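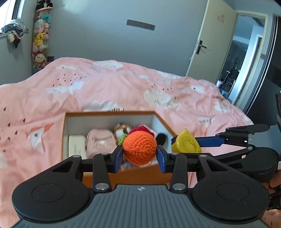

About Vulia

Vulia packs up children's bedrooms. We also unpack them, which takes longer, and in between we do a good deal of sitting on the floor deciding what to do with a plush tiger. That is the whole business. If you need a piano moved, we can recommend someone with a stronger back.

The company started in a spare room in Zumatstead with a roll of tape and a borrowed hatchback. We had both worked for ordinary movers, the kind who can empty a three-bedroom house before lunch, and we noticed that the kitchens went fine and the sofas went fine and then everything stopped at one door, usually with stickers on it. Behind it was a bed, and on the bed was everything the child owned that was soft. Movers tended to deal with this by opening a garbage bag. Children tended to deal with the garbage bag by screaming. We thought there might be a living in doing it some other way, and there is, though it's a modest one.

What we do

We work on the bed. It's the biggest flat surface in most kids' rooms, it's at a decent height, and anything you drop on it bounces. The box goes in the middle of the duvet, open. Everything that's going in comes out of its hiding place and gets laid where people can see it. Then it goes in one thing at a time, and if the owner of the room is home, the owner has a vote.

We like a shallow box. Deep boxes are for books, and they're a mistake for books too. A white inside helps more than you'd think, because small dark things vanish in a brown carton and turn up two years later when you're looking for the Christmas lights.

The tape measure comes to every job. Parents will tell you the closet in the new place is "about the same," and we've learned to smile at that and write down the numbers.

We don't sort by size. We've tried it, and it gives you a very handsome box that makes no sense to the person who has to open it. We sort by who belongs with whom, on the advice of the management, who is generally in second grade. A bear and a duck who are both dressed in blue would seem to have a case for traveling together, but we've been overruled on stronger cases than that.

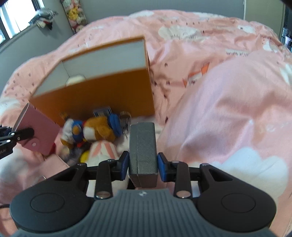
Bear, duck and friends, with the box standing by.

Wallets, clips and other small print

Every pile of toys has a layer of things that aren't toys. Wallets, hair clips, single socks, a cable that fits nothing in the house. Ordinary movers call this junk and children call it treasure, and we have stayed out of that argument by giving it a pouch. The pouch goes in last and comes out first. A wallet with no money in it gets exactly the same treatment as a wallet with money in it, and please don't ask us to check.

Handmade things ride on top. If somebody's grandmother crocheted it, it doesn't go under anything, even if it's round and won't sit still. We've had strong feelings expressed to us on this point, mostly by grandmothers.

What we don't do

We don't throw things away. We'll make you a "maybe" box, and we'll label it in whatever language your child can't read yet, but what happens to it after that is a family matter.

We don't wash plush. We have opinions about the washing of plush, which you can have for free.

We don't use garbage bags. See above.

We don't do surprise clear-outs while the child is at camp. We got 3 requests for one this July and turned down all of them, one with some regret, having seen the room.

The size of us

Last year we packed 63 rooms, mostly in Zumatstead and down the valley toward Riten. We keep 300 boxes folded flat in the garage on Trummer Street and get most of them back, some with drawings on. The drawn-on ones go out again first and tend not to be returned a second time.

We lent out a few boxes for a school sale in the spring and were asked afterward whether we'd consider doing offices. We went and looked at one. There was nothing in it anyone would have cried over, and we went home.

Booking

Weekday afternoons are best, after school and before anyone's hungry. A normal room takes us one visit. A room with a hanging organizer takes one visit and a snack. Leave the bed made if you can, or at least flat in the middle, and leave everything else precisely as it is. People tidy up before we arrive. We understand the impulse but it makes our job harder, and half of it goes under the bed anyway.

Last updated: 2024-09-10

Related pages
Rates and travel charges
Borrowing boxes (and bringing them back)
Our opinions on washing plush
The "maybe" box: how long is too long?
Shared bedrooms and border disputes

Contact: Vulia, 1109 Trummer Street, Zumatstead | © Vulia | Back to top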